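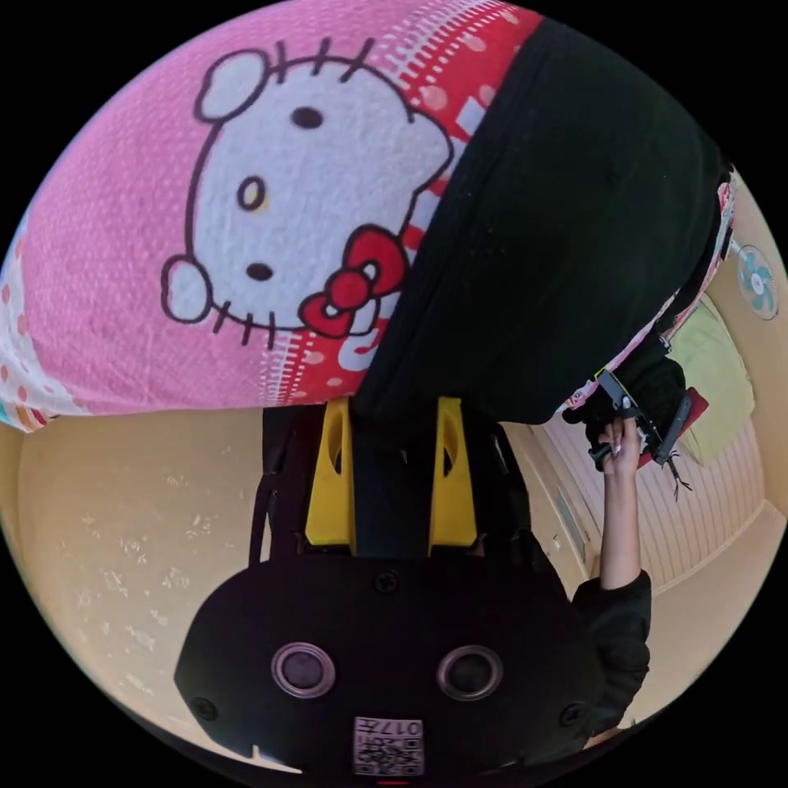 The second stretch of the teacher coaching grant is finished, and this report covers what we spent it on, what the classrooms look like now, and where I think the money has done less than we said it would. Our proposal promised that lead teachers in the toddler and preschool rooms would learn to plan from what children bring with them instead of from the theme binder. That covers home languages and family routines, and also the ordinary stuff of a three-year-old's life, like a pink fleece Hello Kitty blanket, which a good teacher can get a week of talk out of and a tired one puts on a shelf until pickup. I have seen both this spring. I have seen more of the second than I would like.

Staffing and coaching visits

Brisa Camacho has been our coach at all 3 sites (Andus, Prirkel and Kruger) since the grant began. She visits each site every Tuesday she can and makes up the rest when a substitute is available. Substitutes were the problem. A coaching visit without a follow-up talk is mostly a visitor sitting in a small chair, and too many of ours went that way. The teacher needs twenty quiet minutes out of the room, and at Prirkel she almost never got them. We had budgeted for a floating aide there. The position was filled in the winter, was vacant again by April, and has been posted at the same wage that failed to keep the last person. I do not expect a different result at that wage and would like to talk about it before the next budget goes in.

At Andus the picture is better. The two preschool teachers have worked together a long time and cover for each other without being asked. Brisa's notes from their room show real change in how they handle choice time. They wait longer before stepping in, they ask fewer questions with one right answer, and they have stopped moving children along when the timer goes off in the middle of something. Whether this comes from the coaching or from two experienced people finally being given permission, I can't tell you. I suspect the permission.

The Mala observation tool

You asked specifically about Mala, the observation software we bought with 805 dollars of the materials line. My view has not improved since the last report. Teachers are meant to enter short notes on each child during the day and the program sorts them under developmental areas. In practice the notes are written at nap time, from memory, by someone who is also wiping down tables. A good number of them are the same sentence with the name changed. The charts that come out at the other end look very convincing, and I would ask you not to be convinced by them. They rise steadily in every area for nearly every child, including a boy at Kruger who was out sick for much of the period.

Meron Tefera, who directs the Kruger site, disagrees with me and asked that her opinion be included. She finds the program useful for family conferences, where parents like having something on paper, and she thinks the notes will get better once teachers have tablets in the room. She may be right about conferences. I sat in on two of them, and the parents did look at the chart. They then asked whether their child had any friends and was he eating lunch, and the chart had nothing to say on either.

I would rather not renew Mala on the present terms. If you want it continued, we need paid time for writing notes, and that is a bigger cost than the subscription.

Workshops

Two evening workshops were held, one on reading aloud and one on guiding behavior. Attendance at the first was good. At the second we had 11 people, and several of them left before the end to get home to their own children. The evaluation forms were glowing. They always are when dinner is served, and I have stopped treating them as evidence of anything. What I did instead was ask Brisa to look for the read-aloud practices in classrooms a few weeks later. She found them in the Andus room, in one toddler room at Kruger, and nowhere at Prirkel. The Prirkel teachers told her they had liked the workshop very much.

The behavior workshop used a presenter from outside, and I won't be inviting him back. His material was written for older children. A toddler who bites isn't making a poor choice, and our teachers were polite about hearing that he is.

Families

The proposal said each room would hold a family visit day. Kruger and Andus have done this. Prirkel postponed twice and has not set another date. Meron ran hers first thing in the morning so that parents could stay for breakfast before work, and turnout was strong — the best argument in this report for asking families when they are free before printing the flyer.

Spending

We are under on substitutes and the floating aide for the reasons above, and slightly over on printing. Materials are on budget. I am asking to move the unspent aide money into a higher hourly rate for the same position at Prirkel. I don't want to move it into more workshops, although that would be the easiest way to spend it by the deadline.

Next period

Brisa will cut back to one room per visit so that each teacher gets her follow-up talk. Fewer teachers will be reached and the count in the next report will go down. Please read it with that in mind. Prirkel's family day will be scheduled by the site director directly with me. The decision on Mala is waiting on your answer, and the renewal notice has already come.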